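I finally got to the open day at Tandar, the film studio out past the Katuter bus depot, and I'm still buzzing! They let in 400 of us, in small groups, and ours started on the big stage where they shot most of Clirby last August. The kitchen set is still standing (it's so much smaller than it looks in the movie) and you can walk right up to the window where the breakup happens.
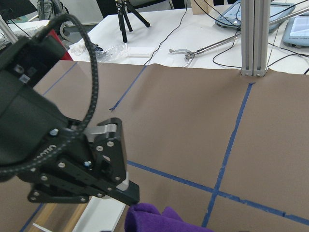 Next came wardrobe, my favorite part by a mile. The racks hold almost 700 costumes, and the yellow raincoat from the opening is just hanging there between two bathrobes. I asked to try it on. They said no, very nicely.

After that we watched a short reel of scenes cut from Clirby, including a wedding dance I would've happily kept in, and had coffee in the cast canteen. The coffee was weak but the cinnamon rolls were huge. 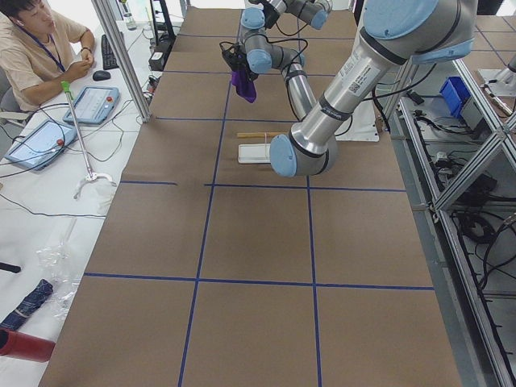
At the desk, with a keyboard and mouse within reach.

We finished in the screening room, 118 seats, all red velvet, and got the first two minutes of Trummer, the studio's next one. I won't spoil it, but the lead gets off a night train with the wrong suitcase and the whole room went quiet. I want the rest now, please!
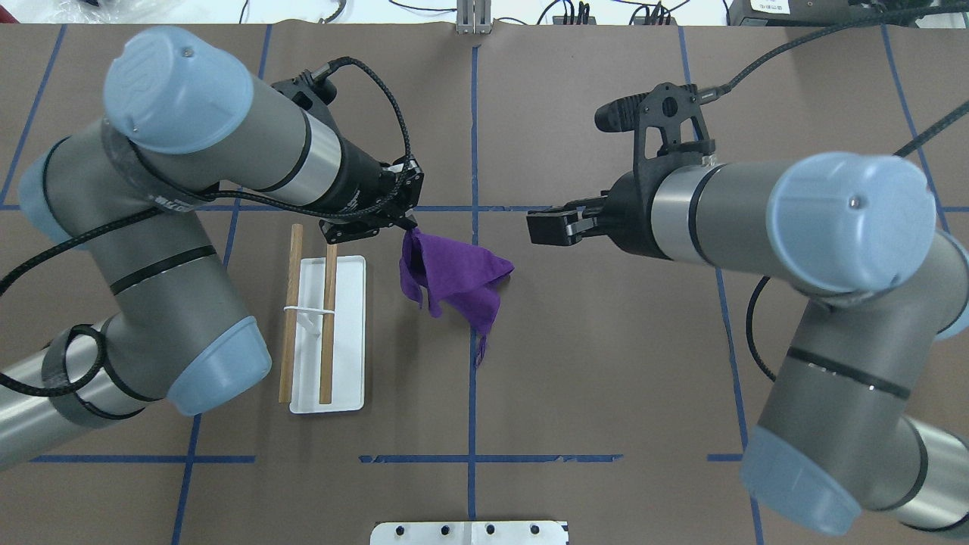 Do you have to book ahead for the open day?
Tickets are free but you need to reserve one on the studio's site, and my group was full a week before. Go for the morning slot if you can, the line for the rolls gets long after noon.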